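Section 19: Tracking loss and drifting fingers

Read this before you ring the help line. Prasanna Sultana answers it, and she will ask whether you have read it.

Fault 231 means the Telance hand-held gripper has lost track of where it is. It rarely announces this. The recording carries on, the light stays green, and on playback your gripper glides serenely through the tabletop and into the floor. At Caron we collected a whole Tuesday of these before anyone played one back.

Before you start

You will need the gripper, its cable, the hex key from the lid of the case and a table you can monopolize for half an hour. Tell your neighbours. They will want it the moment you sit down.

CAUTION: The fingers close harder than they look. Unplug the gripper before you touch the pads or the tips. The first-aid book at Skasevmont has an entry from June on this subject, in Itzel Barrera's left-handed writing. She is right-handed.

Clearing the fault

1. Stop the recording. Don't delete it, however embarrassing.

2. Unplug the gripper and check the cable for kinks. If it has been under a chair wheel, replace it. Tape is not a repair.

3. Wipe the lens with the dry cloth. Sleeves are also not a repair.

4. Check that both finger tips are pushed fully home. A loose tip shifts the grip point, and the software will blame you for it.

5. Plug in again, rest the gripper on the table and wait for two beeps. One beep means it is still thinking. Three means go back to step 2.

6. Open Dustis, choose Service, then Re-zero, and enter 2,044 when it asks for a code. There is no reason for that number that we've been able to find.

7. Pick up the gripper and move it slowly over the table for one full minute. Slowly means slower than that.

NOTE: Plain white tables are the worst offenders. The tracker needs something to hold on to, and a large pale surface gives it very little.

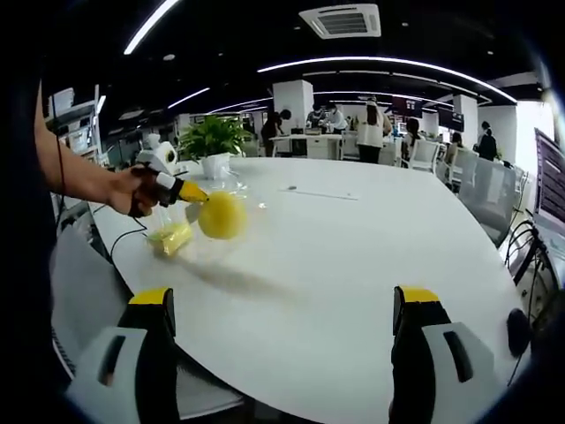
If the fault comes back within the same session, put a few objects with some colour and texture on the table and repeat from step 5. Leave them where they are until you have finished. Moving one halfway through sends the tracker off after it.

8. Record a short test pick and play it back at full length. The path should stay above the table the whole way.

9. Write the fault in the log with the gripper's serial number. "Acting up again" is not a serial number.

If Re-zero fails twice in a row, tag the gripper, put it in the case and use another one. Do not open the housing. The screws come out easily and there is a spring in there that we have yet to find a second time.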